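I bought the Skallulby mini drawer cabinet for one job: getting the play food off the table and behind something that closes. We had been using a shoebox. The shoebox gave up in January, and I'd seen the Skallulby on the Rawat site enough times that I finally caved (11 dollars, plus shipping, which stung a little).

It's white plastic inside and out, and the drawer is way deeper than I expected! I figured I'd get a shallow tray for pencils. Nope, it's a proper bin with tall walls, and a pepper and a banana can go in without any squishing. 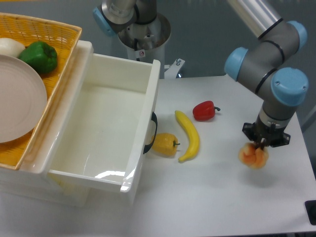
Odach_mom left a comment on my first post saying hers is great for play food but the shiny bottom shows every single smudge, and she wipes it out each Monday. Fair point. I'm not that dedicated, but yes, glossy white plastic is glossy white plastic. If smudges bug you, cut a piece of shelf liner and move on with your life.

The handle is my favorite part. It's a black curved pull with enough room behind it for my whole hand, and small fingers do fine with it too. My old Cevov organizer had a little molded lip instead and I broke 2 nails on that thing. 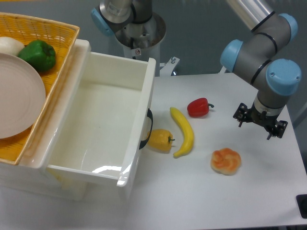
*Drawer out, produce waiting its turn.*

The top is useful too. There's a raised edge, and I keep our yellow-orange woven basket up there for the pink plate and whatever is getting "served" that day. The green pepper more or less lives in it. I wouldn't stack anything heavy up there, but a basket of toy vegetables is no problem.

Gripes? The plain white is a bit dentist's office, so the basket is doing a lot of work in the looks department. I'd also love a stopper, as I've pulled the drawer clean out 3 times when I was in a hurry. And please, Rawat, sell it in a color!

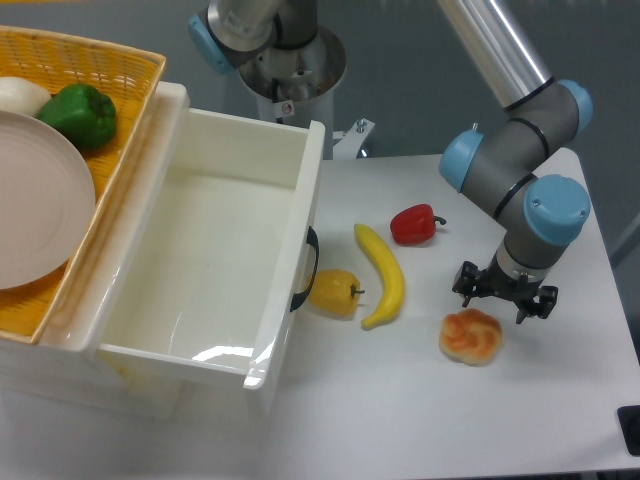

*Basket on top, peppers and banana still out on the table.*

I'd give it 93 out of 100, and I'm already eyeing a second one for the crayons.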